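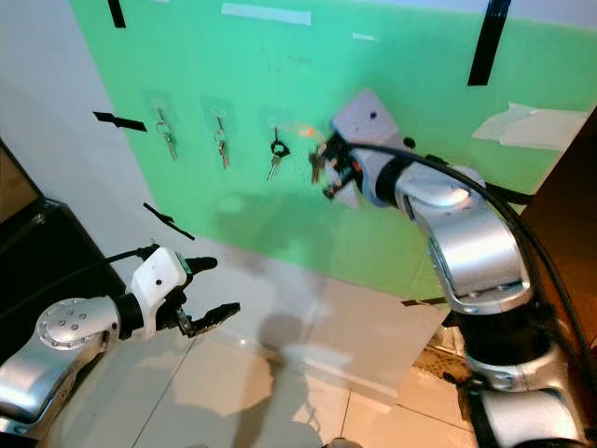 About Andmont

Andmont is a soccer website run from two rooms above a bakery in Skellitz. We cover transfers, lower-league matches and the long, slow business of clubs denying things they will announce a week later.

We started in October as a newsletter with 16 readers, most of them related to us. The first issue predicted that Skukell would sign a new striker before the winter break. They sold the one they had.

What we publish

Match reports go up the same night, even after a scoreless draw in the rain. Transfer stories run when two people who don't know each other have told us the same thing. This rule has cost us plenty of scoops – and spared us a few that were nonsense.

Our longest article is a 185-paragraph history of the Koutsoukos Cup, a preseason tournament that most clubs enter by mistake. Readers have asked for a shorter version. We are thinking about it.

Who we support

Everyone on staff has a team, and you can usually work out which one by the end of a bad month. Writers don't report on their own club's matches. They are still allowed to sulk about them.

Money

Subscribers pay for most of this, and ads cover the rest. We don't take betting ads, and we don't sell our match ratings, though one goalkeeper did ask what a 7 would cost.

Corrections

Write to the news desk and we'll fix the page and say what changed. Please don't write about offside. We have 74 unread messages about offside.

Page last updated January 3, 2022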